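Testcamper gesucht: Trenel sucht Leute mit Wohnmobil, Wohnwagen oder Boot

Hallo zusammen,

ich kümmere mich bei Trenel um alles, was mit Pflege und Hygiene unterwegs zu tun hat, also Tankreiniger, Dichtungspflege, Frischwasserzusätze und der ganze Kram, der bei euch vermutlich unter der Sitzbank im Wohnwagen steht. Diesen Sommer bringen wir zwei neue Sachen auf den Weg, und bevor die ins Regal kommen, möchte ich sie von Leuten ausprobieren lassen, die wirklich damit unterwegs sind. Im Labor riecht nämlich alles irgendwie nach Labor.

Worum geht's?

Clovia ist ein Reiniger für Abwassertanks, in denen Spül- und Duschwasser landet. Wer schon mal bei 30 Grad im Schatten neben dem eigenen Grauwassertank gefrühstückt hat, weiß, warum mir das Thema am Herzen liegt! Purnum ist ein Pflegemittel für Gummidichtungen an Dachluken, Fenstern und Staufächern. Beide Rezepturen sind fertig und freigegeben, es fehlt noch eure Meinung zu Duft, Dosierung und Flasche (der Verschluss ist mein persönliches Sorgenkind).

Wen suche ich?

Ihr seid zwischen Juni und September mindestens 7 Nächte am Stück unterwegs, egal ob auf dem Campingplatz, auf dem Stellplatz oder auf dem Wasser. Euer Fahrzeug oder Boot hat einen fest eingebauten Abwassertank. Ihr seid volljährig und habt Lust, ein bisschen was aufzuschreiben. Vorkenntnisse braucht ihr keine, und Anfänger sind mir genauso lieb wie alte Hasen. Familien mit Kindern und Hundebesitzer dürfen sich besonders angesprochen fühlen - bei euch kommt einfach mehr Dreck zusammen.

Nicht mitmachen können leider alle, die auf Duftstoffe oder Tenside allergisch reagieren.

Was habt ihr zu tun?

Ihr bekommt vor der Abreise ein Paket mit beiden Produkten, einer Dosierhilfe und einem Testheft. Clovia kommt nach jedem Leeren in den Tank, Purnum einmal zu Beginn und einmal am Ende der Reise auf die Dichtungen. Dazu gibt es 5 kurze Fragebögen, auf Papier oder am Handy. Schreibt bitte auch rein, was euch nervt, davon habe ich am meisten.

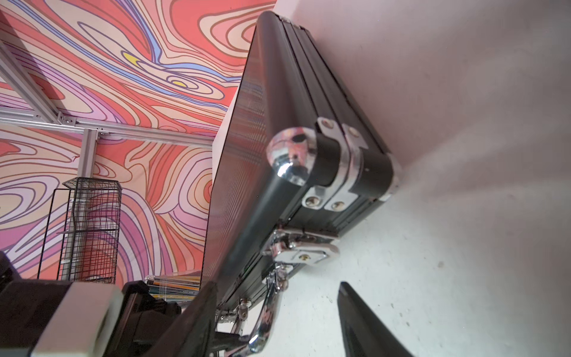 Hartschalenkoffer in Schwarz mit verchromten Scharnieren

Was gibt's dafür?

Die Testprodukte dürft ihr natürlich behalten. Wer alle Fragebögen zurückschickt, bekommt außerdem einen Einkaufsgutschein für den Campingladen Lopes und im Herbst ein Paket mit den fertigen Flaschen. Das Porto übernehmen wir in beide Richtungen.

Insgesamt haben wir 173 Plätze. Beim letzten Aufruf kamen 535 Bewerbungen rein, also wartet lieber nicht bis kurz vor dem Urlaub. Wenn es mehr Anmeldungen als Plätze gibt, wird gelost, und ich melde mich auch bei denen, die diesmal nicht dabei sind - versprochen!

So meldet ihr euch an

Füllt das Formular unter "Mittesten" auf unserer Seite aus und schreibt dazu, womit ihr reist, wie groß euer Abwassertank ist und wann es losgeht. Anmelden könnt ihr euch bis Ende Mai. Eure Daten nutzen wir nur für diesen Test und löschen sie danach wieder.

Fragen? Telefonisch bin ich am besten vormittags zwischen 9 und 11 Uhr zu erreichen, die Nummer steht unter "Kontakt".

Ich freue mich auf euch!
Eure Produktbetreuung bei Trenel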